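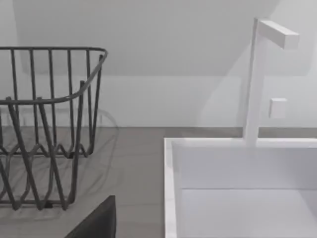

Image source: Wokwood

Wokwood Handset Group
Minutes of the December review meeting
Item: budget handset comparison, Mellness 4 and Nautiyal 42

Present: Khrystyna Yurchenko (chair), Ihor Pylypenko, Uliana Dmytriv, Daryna Didenko
Apologies: Zoia Kravchuk (written comments received)
Minutes taken by: Daryna Didenko

The meeting opened at 10:00.

1. Minutes of the previous meeting

Approved with one correction. Under charging tests, "wireless" should read "wired". Neither phone in that batch supported wireless charging.

2. Matters arising

2.1 The replacement USB power meter is in use. Readings from the old meter taken after the October meeting are marked in the results sheet and will not be published.

2.2 Ihor Pylypenko reported that the Wunden bench script now runs on both review units without manual restarts. The earlier crash was traced to the script requesting the storage permission twice on newer builds. The second request has been removed.

2.3 The question of whether to keep scoring the headphone jack as a separate line was left open at the last meeting. It was taken under item 6.

3. Mellness 4: results to date

3.1 Display. Uliana Dmytriv presented the panel measurements. The LCD is even in the middle and drops in brightness toward the lower corners. Automatic brightness is slow to respond when moving from indoors to daylight. The adaptive color mode shifts white toward blue and cannot be tuned. The standard mode is closer to target and will be used for all published photos of the screen.

3.2 Performance. The phone scored 2,557 on the Wunden mixed load, taken as the median of the repeated runs. Ihor noted that the first run after a restart was always the lowest, as the launcher was still indexing apps. Agreed to discard first runs for both phones and to say so in the method note.

3.3 Memory. Background apps are closed early. A browser with several tabs, a map and a music player could not be held at the same time. The music player was the one closed in most cases. Khrystyna Yurchenko asked whether this was a memory limit or a vendor setting. Ihor to repeat with battery optimization turned off for all three apps.

3.4 Camera. Daylight output is acceptable. The portrait mode relies on software separation and fails on glasses and loose hair. Low light photos are heavily smoothed. Uliana asked that the review not describe the second rear sensor as a camera in its own right, given that it has no mode of its own in the camera app.

3.5 Battery. The drain test has been run once only. Results held until the second run.

4. Nautiyal 42: results to date

4.1 Display. Higher peak brightness than the Mellness 4 and better corner uniformity. Touch response at the extreme left edge is unreliable when the supplied case is fitted. With the case off the fault did not occur. Uliana to test with a second case before this is reported as a fault of the phone.

4.2 Performance. Opening apps is quicker than on the Mellness 4, but sustained load is weaker. Clock speed falls in the second half of the long run and does not recover until the load ends. A full score is not yet available. The retail firmware arrived after testing had started, and Ihor recommended starting again from a clean install. Agreed.

4.3 Software. The unit came with 23 third-party apps preinstalled. Most can be removed, the rest can only be disabled. The lock screen shows promoted content by default, and the setting to turn it off sits under the wallpaper menu. Khrystyna asked that the path to this setting be printed in full in the review.

4.4 Camera. Zoia Kravchuk's written comments were read out. She prefers the Nautiyal for text and documents and the Mellness for faces. She found the shutter delay on the Nautiyal long enough to lose moving subjects. Her sample files have been uploaded to the shared folder with the metadata intact.

4.5 Calls and network. Call audio is clear on both phones. The Nautiyal dropped from 4G to 3G in the stairwell and took longer to return. Uliana pointed out that the two phones were on different carriers at the time. To be repeated with the SIM cards swapped.
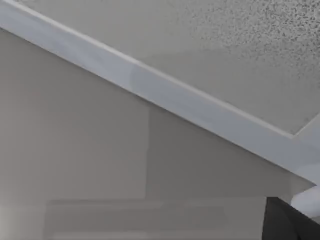
White crown molding between wall and ceiling.

5. Comparison format

5.1 Khrystyna proposed leading with price and storage, then battery, then the camera. The current template leads with the chipset. Ihor was against the change, on the grounds that older comparisons could no longer be read side by side with the new ones. Uliana supported it. Readers of the budget pages tend to search by price and rarely by chipset name.

5.2 Compromise agreed. The table of specifications keeps the existing order. The text of the article will follow the new order. Older articles will be left as they are.

5.3 No overall winner will be named until both battery runs are complete on both phones. The draft headline currently in the system names the Mellness 4 and must be changed before the draft is shared further.

5.4 Prices to be quoted without bundle offers. Where a launch discount applies, the regular price goes in the table and the discount in a footnote with its end date.

6. Scoring lines

6.1 Headphone jack. Agreed to move this from a scored line to a yes/no entry in the specifications table. Both phones have one.

6.2 Update policy. Neither maker has given a written commitment for the present models. Daryna Didenko has asked both press offices, and only Mellness has replied so far. The reply refers to "regular security updates" with no period stated. Agreed that an undefined period is scored the same as no commitment.

6.3 Fingerprint reader. Ihor asked for a fixed number of attempts per finger, with dry hands only. Uliana would prefer to include damp hands, given how often this comes up in reader mail. Agreed to record both and score the dry result.

7. Any other business

7.1 The Wunden license is up for renewal. Ihor to check whether the new terms allow scores to be published in chart form. Until this is confirmed, scores appear as text only.

7.2 Test phones should be returned to the cabinet with at least half a charge. Two were found flat before the last battery run, which delayed the start by a morning.

7.3 Khrystyna noted that file names in the shared folder are inconsistent - some begin with the model and some with the tester's initials. Model first from now on.

8. Actions

Ihor Pylypenko: repeat memory test with battery optimization off; clean install and full bench run on the Nautiyal 42; check Wunden license terms.
Uliana Dmytriv: second case test on the Nautiyal 42; network test with SIM cards swapped; second battery run on the Mellness 4.
Zoia Kravchuk: select camera samples for publication, same subjects for both phones.
Daryna Didenko: follow up with the Nautiyal press office on updates; change the draft headline.
Khrystyna Yurchenko: revise the article outline in line with 5.2 and circulate.

The meeting closed at 11:25. The date of the next meeting will be set once the battery results are in.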